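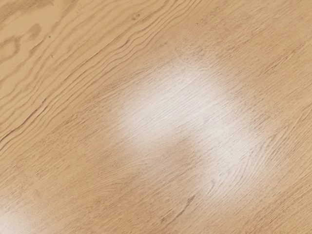

A comment on the last post asked why I bother randomizing table textures at all when the policy only gets a depth map at the end anyway. Fair question, except ours doesn't – the depth branch got dropped back in March and it's RGB only now. Should have written that down somewhere, my bad.

So. Results from the weekend.

3644 rendered episodes, 70 wood textures, lights moved every episode. Two runs. Run one, matte tables, no specular at all. Run two, same seeds but with gloss turned on so you get those big washed out patches with the grain still showing through. Same network, same everything else.

Matte policy goes to pieces on the real bench under the window. Keeps reaching for glare. Gloss policy mostly ignores it. Not perfect – still hovers over dark streaks in the grain sometimes, like it thinks theres a thin part lying there.

Tried 3 seeds each, gloss won on all of them. Small test, I know.

Stuff I changed in Burum (the renderer fork) to get here:
roughness sampled per episode, not per texture
grain rotated, so it isn't always lined up with the table edge
light size randomized too, soft edges on the reflections matter more than I expectd

Haltetti config is in the repo, under tables. The Cloler one is broken, dont use it, the paths are wrong and I havent fixed them.

Next is plain surfaces with nothing on them as negatives. Policy should just sit still. Right now it doesn't – it wanders off left and pokes at knots. Will run that on Carbone overnight if the queue is free.

Sunday, November 21, 2021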